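The great pantry moth war, and other December news

So we have moths. Pantry moths, the little bronze-and-grey ones that flutter up out of the cupboard right when you've got your hands full of flour. I first saw one in December, thought "oh, cute," and went back to my tea. Rookie error.

A fortnight later I opened a bag of almonds and the almonds were sort of... stitched together? With webbing? I rang my friend Hidayah Osman straight away, because she had them at her old place in Brunswick, and she just said "oh no" and then went quiet for a bit. Then she told me to chuck everything. Everything! The lentils, the good rice, the fancy muesli I'd been rationing, even the unopened packet of couscous (they can chew through the plastic, the little beasts).

I did keep the tins. And the honey. And, after a long think, the jar of Mum's dried chillies, which went into the freezer for a week wrapped in two bread bags and came out fine.

Then came the scrubbing. If you've never had the joy, the larvae climb up and tuck themselves into every corner and screw hole and shelf-peg gap they can find, so you have to take the shelves right out and go along all the edges with a skewer and hot soapy water. I did the undersides as well. I found cocoons behind the hinges. I found one in the lid of the cinnamon. I said some words the neighbours may have enjoyed.
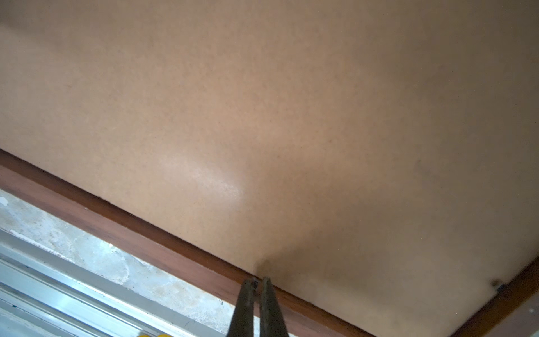

Tan board, reddish-brown edge.

Edges became my whole personality for a while there. I'd be round at someone's place for dinner, nodding along about school fees, and secretly eyeing off the gap where their shelf met the wall. Jerome caught me at it and now he won't let me near his snack drawer.

Right, so what worked. The sticky pheromone traps are great, but they only catch the boys, so don't hang one up and think you're finished like I did. It tells you how bad things are and that's about it. I had one up for a month and stopped looking at it over breakfast. The real fix was jars. Proper ones, with rubber seals, for every single dry thing in the house, right down to the dog biscuits. I spent $90 on the first lot and felt a bit sick, then went back for more the next weekend.

(Bay leaves, for the record, did nothing. I had them tucked in every corner like a very boring garland and a moth was sitting on one.)

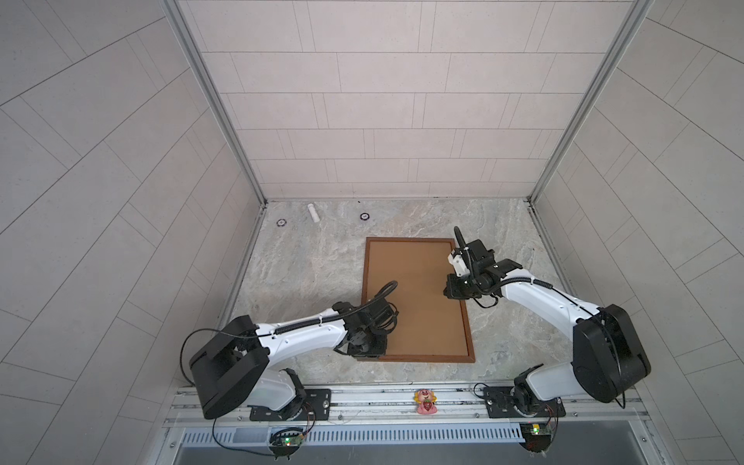 The other thing I've changed is how I shop. I used to buy a giant sack of everything because it was cheaper per kilo, and then it would sit up the back till I forgot I owned it. These days I get 400 grams of red lentils at a time and we eat them before I open any more. Dal on repeat, basically. Maricel Tolentino gave me her version with heaps of ginger and a squeeze of lime at the end, and the kids will even eat it if I call it soup.

I'm three weeks clear at the moment, touch wood. I still clap at anything small that flies past, and I took out a perfectly innocent bit of fluff last night in front of guests.

If anyone has a good use for a very large number of empty bread bags, leave me a comment. And go and check your almonds!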